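Reference > Sport fishing > Boats and charters > Shared charter

Shared charter

23/01/2019, by Efua Issahaku
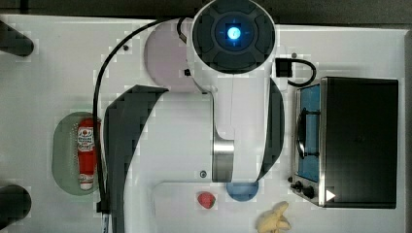
White robotic arm with a black joint cap, seen from above.

A shared charter (also called a split charter, or a walk-on if you're on the quay at Baidoo) is a fishing trip where the places on a boat are sold one at a time, usually to people who have never met. I've been on plenty of them, so forgive me if this entry wanders a bit!

The other kind is the private charter, where one party hires the whole boat and decides who comes. On a shared trip the skipper chooses the ground, the species and the time you head home, and you more or less go along with it. I rather like that. You pay for your own place and nobody minds if you can't cast.

How places are given out

Customs vary from harbour to harbour. At Baidoo you draw a numbered peg from a bucket before the ropes are let go, and that's your spot at the rail. At Storkov the stern goes to whoever booked first, which causes a fair amount of grumbling, and on the Govero boats everybody moves along two places at each new drift — much the fairest way, in my view, though you do spend a lot of time carrying your bag about.

Most shared boats won't sail half empty. The notice usually gives a minimum number, and if it isn't reached by the evening before, you get your money back or a place on the next trip. The Novix, a 29-foot boat I went out on one April, kept a waiting list in the bait shop window and rang round at teatime.

The catch

There are two systems. Under "own fish" you keep what you land, marked with a notch in the tail or a coloured tag. Under "common box" everything goes in together and is shared out at the quay (beginners love this, the keen ones don't). Ask which it is before you pay.

Tangles

With strangers side by side, lines will cross. The usual rule is that everyone fishes the same weight of lead, handed out by the crew, and the person nearest the bow lets down first. If you do get tangled, stop winding, shout, and wait for the deckhand with the scissors.

See also: Private charter; Drift fishing; Party boat

Contact the editors | Copyright 2019 | Back to top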